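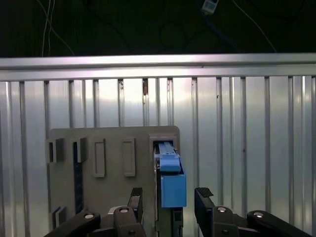 Ottmar Sauerland objected to the first edition of this procedure, writing that an operator who finds the arm stopped at the board will always try to pull the part out by hand, and that the instructions should begin there. The present edition does so.

Recovering from a Protective Stop During Insertion
Applies to: Birnley training cell, task board station

Scope

This procedure covers a protective stop that occurs while the gripper is at the task board and a part is seated, or partly seated, in a receptacle. It does not cover collisions with the cell wall or loss of air or mains supply. Those are handled under the general restart procedure.

Do not reach between the fingers. Do not pull on the part. After a protective stop the arm may still be loading the part sideways, and the load can release suddenly.

Background to the fault

The July review of the Hellwig controller log covered 1,557 insertion cycles. The controller stopped the arm in 333 of them. Most of the stops were cleared correctly. In cycle 674 the operator restarted the program with a part still held in the slot, and the arm began its return move before the fingers had opened. The receptacle rim was cracked and one grip pad had to be replaced. No one was hurt.

The program at that time resumed from the next motion line after a stop and skipped the command to open the gripper. The program has since been corrected, but older copies remain on several teach pendants. Operators must therefore follow the steps below with every version.

Procedure

1. Press the emergency stop and confirm that the status light has changed. Keep the cell gate closed.

2. Record the stop code and the cycle number shown on the pendant. Do not clear the message yet.

3. Look at the part and both fingers from outside the gate. Note whether the part is straight in the receptacle or tilted.

4. Release the emergency stop, select manual mode and set the speed limit to its lowest value.

5. Open the gripper from the pendant in small steps. If a finger does not move, stop and call the cell supervisor.

6. When both fingers are clear of the part, jog the arm straight back from the board by 200 mm. Use the tool coordinate system. Jogging in base coordinates is the usual cause of damage at this point.

7. Press the emergency stop again and lock the gate switch in the open position before entering.

8. Remove the part by hand. Inspect the rim of the receptacle and the surface of both grip pads. Replace any pad that has lifted or torn.

9. Leave the cell, close the gate, and restart the program from the first line. The "Resume" option must not be used.

Repeated stops

If the same receptacle causes a second stop in one shift, take the station out of service and check the board position with the Kamar alignment gauge. The Candono force settings may be changed only by Edeltraud Pfeiffer or her deputy. Raising the force limit to get past a stop is not permitted.

Entries in the fault book are to be completed before the end of the shift.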